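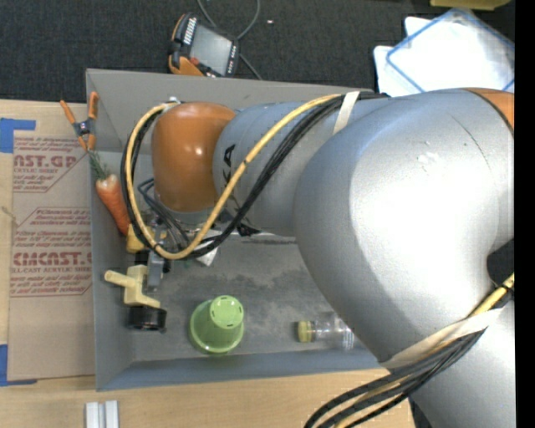 Gray bin, wooden tabletop, dark carpet. Stockdale, December.

I have walked on carpet most of my life without asking it a single question, so when the Stockdale mill opened its doors to the public I signed up for the ten o'clock tour. My sister had told me the gift shop was good. The gift shop sells carpet.

Stockdale is at the end of a long road with a feed store on it. The mill has been putting out floor coverings there through several changes of owner, the latest being Arnon, whose name is on the sign in letters that don't quite cover the old ones. You park where a man in a vest points, then you are moved by a second man in a vest, and then you go in and get a visitor badge. Mine said 879. There were 29 of us on the tour, so either the numbering started in some earlier decade or they had bought the badges used.

Our guide was Rukhsana Memon, who runs the dye house and talks at the speed of someone who would like to get back to it. She started us in the yarn store, where cones of undyed nylon are stacked to the ceiling in a color she called natural and I would call dentist. A boy asked if you could climb them. She said people had asked that before, and left it there.

The tufting machines are in the next hall, and they are the reason to go. Picture a sewing machine as wide as a house, with needles all the way across, punching yarn through a moving sheet of backing. The noise comes up through your shoes. We were given foam earplugs and then a long explanation, in that order. I picked up that the loops can be left as loops or sliced into tufts, that this is the great divide in the carpet world, and that people at the mill have feelings about it. Yeison Muñoz, who looks after the machine nearest the door, is a loop man. He told me cut pile is for people who like seeing where they've been.

The dye house smelled like a wet dog in a chemistry classroom. Memon slowed down here for the first time. She showed us two squares of what I took to be the same beige and asked which was the reject. The group split down the middle. She held them under a different lamp and one turned faintly pink, and a woman behind me said "oh no" with real grief. Apparently this is how it goes wrong in hotels. You lay a hallway in July, the light changes in the fall, and somebody gets a phone call.

Lunch was in the canteen: soup, or the same soup with pasta in it. I sat across from Hemant Bhatia, a retired flooring installer who had driven five hours to be there and had worn knee pads for most of his working life. He thought the tour was soft on adhesives. He is a great admirer of a discontinued line called Varkis, a flat gray loop that he put down in banks and that, he says, you could not kill. When he asked Memon whether it might come back, she said she'd pass that along in the voice my mother used for requests about ponies.

After lunch came the testing room, my favorite. There is a drum full of metal studs that tumbles against a carpet sample to imitate years of feet. There is a chair on casters, loaded with weights, that rolls in circles all day over the same patch. It has a better attendance record than anyone in my office. More than 100 samples hang along the back wall with tags saying what was done to them. Coffee, mustard, bleach, "child (simulated)."

The tour ended at the shop around two. Remnants are sold by weight, which I had never seen before, and there is an honor box for the small squares. Bhatia bought a roll he could barely get into his car. I bought a doormat in a pattern named Lundo, dark brown, loop, in deference to Muñoz.

If you go: wear flat shoes, take the morning tour, and get the soup with pasta. The restrooms are by the yarn store and have, I was sorry to see, linoleum. Badge 879 is still in my coat pocket, and I suppose I should mail it back.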